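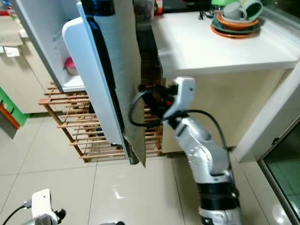

The gripper of the Flostard robot on the lower edge of an open refrigerator door in the test kitchen in Okstead.

Robot learns household doors from short corrections

Okstead. A robot with two arms can learn to handle the doors of a normal kitchen with much less training material than before, if a person corrects it at the right moment. This is the result of a study which the research group Flostard presented on Monday at its laboratory in Okstead.

Doors are an old problem in home robotics. A cup can be lifted in many ways, but a door allows only one path, and this path is decided by the hinge. When the arm pulls a little in the wrong direction, the force grows quickly and the gripper slides off, or the motors stop for safety. The robot must also know where it should hold. Some refrigerators have a handle, others have only an edge, and often a towel or a cloth hangs exactly where the fingers want to go.

Until now the group trained its robots with complete demonstrations. An operator guided the arms through the whole task, from the first approach until the door stood open, and the computer learned to repeat these movements. For the earlier version of the system, 2000 such demonstrations were recorded. The robot opened doors well when everything stood in its usual place. When the base of the robot was parked a little further to the left, it failed often.

The new method, which has the name Tindall, begins with a smaller set of 1000 complete demonstrations. After this the robot works alone and the operator only watches. When the movement begins to go wrong, the operator takes over for a few seconds, brings the gripper back to a good position and lets go again. Only these few seconds are added to the training material. The group collected 1875 corrections in this way, most of them shorter than one breath, as the report says.

The researchers then compared both versions in 100 trials each, with refrigerator doors, cabinet doors and one oven door. The version with corrections opened the door in 91 trials. The earlier version did it in 64. The difference was largest with the refrigerator doors, where the rubber seal holds the door closed at first and then lets it go suddenly. According to the report, the robot learned from the corrections to pull more slowly in this moment and to follow the door with the wrist.

A second result was a surprise for the group. Corrections made early in the movement helped much more than corrections made late. If the operator waited until the gripper had already lost the edge, the robot learned how to search for the edge again, but it did not learn to hold it better. The report recommends that operators get a short training before they begin, so that they recognize the first signs of a bad grip.

The tests took place in a kitchen that the group left furnished as in a normal home. There are dishes on the counter, a shoe rack stands near the refrigerator, and things are kept in the door shelves. The weight in the door changes how it swings, and the group wanted this effect in the data. In an earlier study by the same group the refrigerator was always empty, and other laboratories had criticized this.

Some questions stay open. All trials were made in one room and with one type of gripper. The robot needs much more time for a door than a person, and the report gives no values for speed. Doors that swing closed by themselves were not part of the comparison. It is also not clear if the corrections of one operator are as useful as those of several, because the same small team did all the work.

The next tests are planned for December in two apartments in Skondard. There the robot will not only open the refrigerator, it will also hold the door with one arm and take something out with the other. The group wants to publish the recordings of the corrections together with the report, so that other laboratories can repeat the comparison with their own robots.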